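Speckled carpet in a rented room: how to get flattened pile up again, and is it worth it?

3 min read

Hello everybody. We have a small office in Zomcombe and the whole floor is covered with gray speckled carpet, the short kind, glued down. In March we moved the furniture to a new place and now there are dents where the old cabinets were standing. They are quite deep. I tried the vacuum cleaner many times and it does nothing. The landlord wants the floor in good condition when we leave, and a carpet company gave me a price of 399 for changing one part. I would like to try something cheaper first. Also, is it safe to use steam if the carpet is glued? I don't want to make a bigger problem.
– Mudier36

Steam is possible but you must be careful with the glue. I had the same kind of floor in my last workplace and I did it this way. Take a clean white towel, make it wet and squeeze it well. Put it on the dent and hold a steam iron a little above the towel, not pressing. Count to ten, lift the towel and brush the pile with your fingers or with a soft brush, in different directions. Let it dry completely before you decide if it worked. Some dents needed three times.

Before all this, test in a corner where it will not be seen. If the carpet is made in squares, look at the edges after the test. When an edge starts to lift, stop with the steam and use only the ice method, which is slower: an ice cube in the dent, leave it to melt, take the water away with a cloth, then brush. For glued carpet I like the ice more, but I am not a patient person and I used the iron for most of the room.

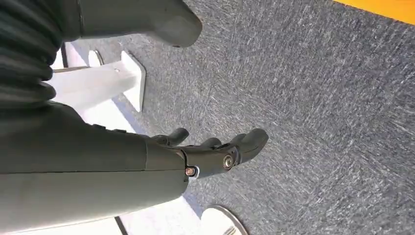 The speckled color is on your side. On a plain carpet you see each small difference in the pile, but with speckles the eye does not stop on it so easily. I would brush all the area near the dent too, so there is no clear line between the treated part and the rest. And for the new furniture, put wide flat pads under the narrow feet. A full base spreads the weight better – you will still get a mark at the border, only less deep.
– Huerta

Just rent a machine. In Zarnov they are cheap.
– zarnov_300

I don't agree with the machine for dents. It puts too much water in, and under glued carpet the water stays for days. Good for dirt, yes. Ask the landlord also if he really counts dents as damage, mine wrote back that it was normal use and I had already spent a whole evening on my knees with the iron.
– Huerta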